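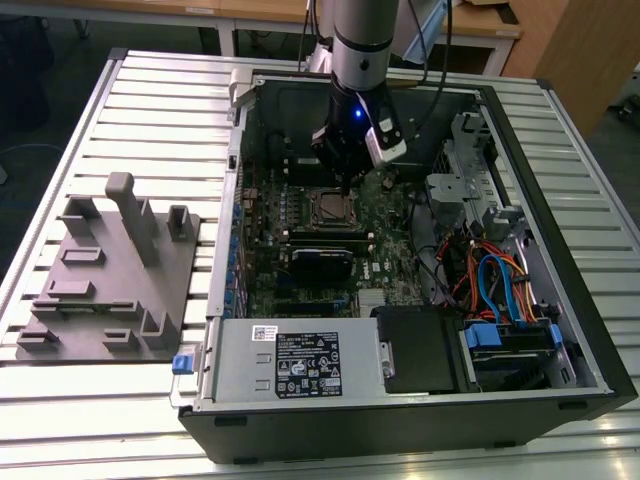

Home Ask the Neighbors Topics Streets & Safety Sign in

Who pays when a car takes out your fence and the driver's insurance goes quiet?

posted by porchlight_84

Hi everybody, long-time reader and first-time poster, so please bear with me if this runs on a bit. We live on the outside of the curve on Limwood Road, the one just past the feed store, and in November a car came through our side fence at 5 in the morning and stopped against the corner of the garage. The driver walked away fine, thank goodness, and was very sorry about it. The police came and took a report and gave me a card with the report number on it.

The garage is original to the house, built in 1975, and there is now a crack running up the block from the sill to the eave. The driver's insurance company opened a claim the next day and a very nice lady took my statement – and since then, nothing. I have left messages. I have the fence propped up with fence posts from my brother-in-law and a blue tarp over the corner, and the dog has to go out on a leash, which she takes as a personal insult.

Do I keep waiting on them, or do I call my own homeowners company? And is there any way to get the town to put something up on that curve? We are the third house on this stretch to get hit since we moved in.

clallalano_mom

Oh, I am so sorry, what a way to wake up! We went through this on the Clallalano side of the creek a few years back, only ours was a pickup and it was the front porch.

Call your own company. I put it off because I was afraid of what it would do to my rates, and all I did was lose a winter. Our policy covered damage from a vehicle, we paid the deductible, and then our insurer went after the other driver's insurer and we got the deductible back in the end. It took 104 days from the first call to that last check, so put a folder together and keep everything in it. Yours may work differently, so do read the policy or have your agent go through it with you.

A few things I wish I had done sooner: get the full police report and not only the number on the card, take pictures of that crack with a ruler held next to it (and again every couple of weeks, in case it grows), and save the receipts for the tarp and anything else you buy to keep the weather out. Also please ask for somebody to look at the garage wall before you park in there again. Give your pup a biscuit from me.

Joltari Fence Guy

get 2 written estimates and dont let anybody haul off the broken panels till the adjuster has seen them

kaewkla_corner

I can only help with the curve part. Over here at the Kaewkla Street corner we asked the town for a guardrail and were told no, but we did get the yellow arrow signs and a lower advisory speed. What moved things along was having the police report numbers for every crash written out on one sheet, with the time of day for each. If you are the third house, go knock on the other two doors and ask if they kept their paperwork – most people do, it's in a drawer somewhere. Then ask to be put on the agenda for the street department's public meeting. Bring a neighbor or two along if you can, and be patient with them. Ours took two meetings and a lot of sitting on folding chairs.

Contact us | Community rules | © Ask the Neighbors | Back to top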